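Visgate Home Forum > Laundry & Cleaning > Front loaders
Tagged: door seal, smells, service wash, second-hand
14 replies | 3 shares

Do those "drum refresh" sachets do anything at all?

**pegbag56**
Bought a pack of the Wirkel sachets after my sister swore by them. You put one in the drum, run it hot with nothing else in, and the smell is meant to be gone. I've done two now. Kitchen smells of lemons for an afternoon and then we're back to pond. Am I doing it wrong or is it just perfume?

**grumpy_spanner**
Perfume. Next question.

**tidalflats**
Bit harsh. I use them every couple of months and my machine doesn't smell.

**grumpy_spanner**
Does it smell if you don't use them? You haven't tried, so you don't know. I've got a machine that's had nothing but a 90 wash now and again and it doesn't smell either. Doesn't prove much, I grant you, but mine was free.

**pegbag56**
Mine does have a 90 programme, but I never use it because of the electric. Everything goes in at 30.

**halfload_hal**
There's your answer then. Low temperature, liquid detergent, door shut straight after. Pull the rubber back at the bottom and have a look in the fold. I bet it's grey slime and a hairgrip.

**tidalflats**
I wash everything at 30 as well, with liquid, and it's fine. People repeat this on every thread as if it's settled.

**halfload_hal**
Do you leave the door open?

**tidalflats**
Well, yes.

**halfload_hal**
Right.

**mrs_wijesinghe**
I'm not convinced by the open door business on its own. Ours stood open for a whole August while we were away and it still ponged when we got back. It was the filter. I hadn't cleaned it since we moved in and what came out I won't describe. Put a baking tray and an old towel down first, and switch the thing off at the wall.

**pegbag56**
Where is the filter? I've looked in the drum and I can't see one.

**mrs_wijesinghe**
Not in the drum! Low down on the front on most of them, behind a little flap or a round cover. Look at the one below, bottom right.

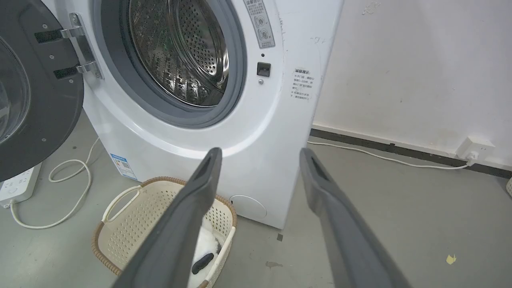
Door open, grey seal all round the drum, round filter cover at the bottom right.

**grumpy_spanner**
Very shiny drum. Doesn't tell you a thing about the fold of the seal though, or what's behind the drum, and you can't get at that without taking the machine apart. I'm always suspicious when somebody says theirs is clean because the shiny bit is shiny.

**pegbag56**
Mine has a square flap, same sort of place. Had no idea it opened. Is that Chinese on the stickers?

**mrs_wijesinghe**
It is, so no use asking me what they say. Check your own booklet before you unscrew anything, they don't all drain the same way.

**halfload_hal**
Before anybody suggests it, there's a firm in Stanodport offering a "deep machine cleanse" for 195. I rang and asked what they do. Seal wiped, filter emptied, drawer rinsed, hot wash. For a bit more than that you can get a second-hand machine.

**tidalflats**
Some people can't kneel down on a kitchen floor, to be fair. I'd pay somebody if it was my mum's. Not 195 though.

**grumpy_spanner**
And a sachet left behind as a free gift, I expect.

**pegbag56**
Update. Did the filter (two coins, a sock label, a lot of fluff and some very brown water), wiped the seal, ran an empty 90. The smell is a lot less. I still don't know which of the three did it and I've got four sachets left if anybody wants them.

**grumpy_spanner**
Put them in your shoes.

Comments (3)

**lowerlane**: Soda crystals in an empty hot wash. My nan did it and so do I. No idea whether it's the crystals or the hot water.

**quietspin**: Careful with white vinegar if you go down that road. I've read it's bad for the rubber and I've read it's harmless, and neither lot gave any evidence.

**bobbinbox**: Still smells after all this? Check the waste pipe under the sink. Ours was never the machine at all, and we'd already spent 200 on a new one.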